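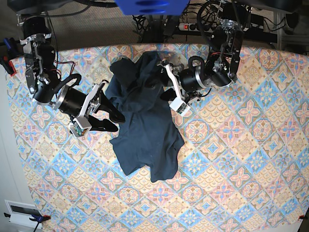

A crumpled navy garment on a flowery tablecloth.

Print this page | E-mail this page

Where does a laptop keep its electricity?

If you unplug a lamp, it goes dark right away. If you unplug a laptop, it keeps going, and you can carry it to the sofa or out to the porch and finish your story there. So where is the electricity coming from, now that the cord is lying on the floor?

The answer is the battery, and it is usually hiding right under the keyboard. In most laptops it is a flat, dark pack about as big as a paperback book, and it is often one of the heaviest things inside. On the Randinix, which is the little laptop that Thevar makes for schools, the battery weighs 705 grams. That's more than all the rest of the parts under the keyboard put together!

Now, we say that a battery is "full of electricity," and that's a perfectly good way to talk, but it isn't quite what is happening in there. A battery is really full of chemicals, and the chemicals are holding on to energy for you until you want it. Inside a laptop battery there are two layers, with a thin sheet in between to keep them from touching. Tiny specks called ions (say it EYE-ons) can wriggle through the sheet from one layer to the other. They are much, much too small to see, even with the microscope in your science room.

Think of a swimming pool with a rope across the middle. All the children start on the left side. When the whistle blows, they duck under the rope and swim to the right side, one after another. While the ions are swimming across, even smaller specks called electrons go the long way around - out of the battery, through the laptop, and back in at the other end. It's the electrons going around that light up the screen and make the speakers sing.

After a while nearly all the swimmers are on the right side, and the laptop gives you a little warning that the battery is low. Time to plug in! The charger pushes everybody back to the left again, ready for another turn. With the Randinix, the first half of the charge takes roughly 60 minutes, and the second half takes longer. Can you guess why? Picture the pool again. When the left side is getting crowded, the last few swimmers have to hunt for a place to stand, so the charger slows down and lets them in gently.

You may have heard a grown-up grumble that an old laptop "doesn't hold a charge like it used to." They're quite right. Every time the ions go across and back, a few get stuck and don't come home. You wouldn't notice it in a week, or even in a month. But at the Gunuro workshop in Curkholm, where schools send their tired laptops, there is a shelf with 5 old batteries on it, and the oldest one now runs a laptop for less time than it takes to eat lunch.

Batteries don't like being very hot. A laptop left in a parked car in July can get hot enough to hurt its battery, and one sitting on a fluffy blanket can't breathe properly, as many laptops have air holes on the bottom. A table or a tray is a much nicer place for it.

And please remember that a battery is never a toy. Don't poke it, bend it or try to open it. If a laptop looks swollen or puffy, or smells funny, leave it alone and tell a grown-up straight away. Old batteries don't go in the trash, either. They go to a special collection place, where the metals inside can be taken out and used again. Last year the workshop in Curkholm collected 3,000 of them, and some of that metal may find its way into a new battery one day.

Words to know

Ion: a very tiny speck that carries an electric charge.
Electron: an even tinier speck. When lots of them move along a wire, we call it electricity.
Charger: the cord and plug that put energy back into the battery.

Print this page | E-mail this page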